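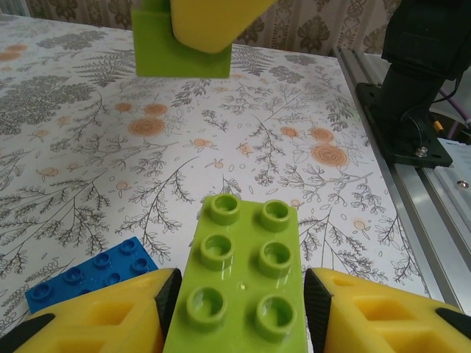
Wrist view, left arm. Green brick in each gripper, blue one still on the table.

flestura_fan
Two-arm brick stacking by teleop, first proper batch! I recorded 339 demos since Monday and I'm hooked – once your hands learn the leader arms you stop thinking about joints at all. The wrist view is so good for this. You get all six studs on the near brick, so lining up is way easier than from the overhead cam.

Questions before I train:
1. Keep the ones where I fumbled and regrasped?
2. Is a busy tablecloth going to hurt me?

molto13
Love the black pads on those yellow fingers. Keep the fumbles! My policy never learned to recover from a bad grasp until I left mine in.

Ajayi
Disagree with molto13. Keep a regrasp if it's quick and clean, toss anything where you sat there hunting for the brick. I cut 13 of those from my last set and the arm quit hovering.

molto13
How many did you have total though? Could be noise.

Ajayi
435, same settings both runs. Could be noise, sure. I only did 10 rollouts each way.

graselden
On 2, I like the ferns and orange flowers. Plain white gave me a policy that fell apart as soon as anyone moved a lamp. But swap cloths partway through or it'll just memorize where the flowers are.

flestura_fan
Oh no, it's been the same cloth the whole time. I have a striped one, could do another session tonight?

graselden
Do it. And start the bricks at weirder angles while you're at it.

Ajayi
I'd train on what you have first. Change one thing at a time or you won't know what helped.

flestura_fan
OK, training overnight on the flowers, stripes tomorrow. Will post rollouts – so excited!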